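About the Jomwood Center for Sleep and Breathing Health

The Jomwood Center is an independent outpatient clinic in Ilville serving adults with sleep apnea, chronic insomnia, restless legs and related breathing disorders. The Center also provides education for families and for the primary care offices that refer patients to us. We do not operate an emergency department, and patients with sudden or severe breathing trouble should call 911.

Our History

The Center was opened by Dr. Ingeborg Bauerfeind and Dr. Odair Meireles in two exam rooms on Pimentel Street. At that time, Ilville residents who needed an overnight sleep study had to travel 124 miles each way, and many of those who were referred never completed the trip. The founders set out to offer testing, diagnosis and follow-up care in one location, with the same clinical team responsible for each patient throughout.

The Center moved to its present building, the former Vimach office on the same street, when the original rooms could no longer hold the overnight program. It now maintains six overnight testing rooms, a home testing desk and a classroom for group sessions. Last year our staff completed 598 sleep studies, of which 387 were performed in the patient's own home with equipment issued by the Center.
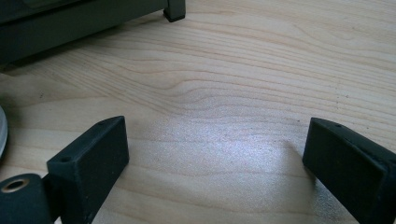

Matilde Sequeira wrote to us that she had blamed her age for being tired all day, and that her family doctor had been treating her blood pressure for years before anyone asked how she slept. She added that she would have come sooner had she known that the test could be done at home, and she asked that we say so more plainly on this page.

We are grateful for the suggestion. Home testing is available to many adults with suspected sleep apnea. It is not suitable for every patient, and those with certain heart, lung or nerve conditions will generally be asked to complete an overnight study at the Center. The decision is made by a physician after a review of the patient's records.

Our Approach to Care

Poor sleep is often connected with other medical conditions. High blood pressure, diabetes, depression and long-term pain may each affect sleep, and may in turn be affected by it. For this reason, every new patient receives a full review of health history and current medicines before any testing is ordered. Patients are asked to bring the following to the first visit:

A list of all medicines and supplements, with doses
A sleep diary covering the previous two weeks
The name and fax number of the referring office
Any mask or machine already in use, including the power cord

Chronic insomnia is treated first with cognitive behavioral therapy, offered individually or in a group. Medicine is considered where therapy alone has not given enough relief, or where the patient's condition calls for it.

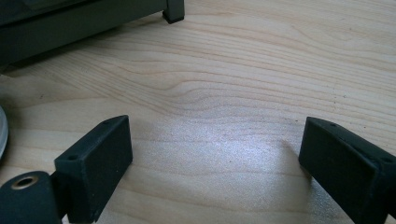
Patients who begin therapy with a breathing machine are scheduled for a mask fitting, a telephone call during the first week of use and an office visit within three months. Further fittings are provided on request. A written report is sent to the referring office after each stage of care, and patients may obtain a copy of any report through the front desk.

Leadership

Dr. Ingeborg Bauerfeind, Medical Director
Dr. Odair Meireles, Director of Overnight Testing
Marlene Dhillon, Nurse Manager
Byung-chul Sung, Director of Patient Education

Community Education

The Center holds a free public lecture series each year beginning in September. Past subjects have included sleep in later life, shift work, snoring in pregnancy and safe use of sleep medicines. Mr. Sung also arranges talks for employers and senior residences within the county. Requests should be made in writing at least one month ahead of the desired date.

Referrals and Appointments

A referral is required for overnight and home testing. Patients may contact the Center directly for an insomnia consultation, although some insurance plans require prior approval. Billing staff are available during office hours to explain coverage before a test is scheduled. Interpreter services are provided at no charge when requested at the time of booking.

This page was last reviewed on 2 April 2025.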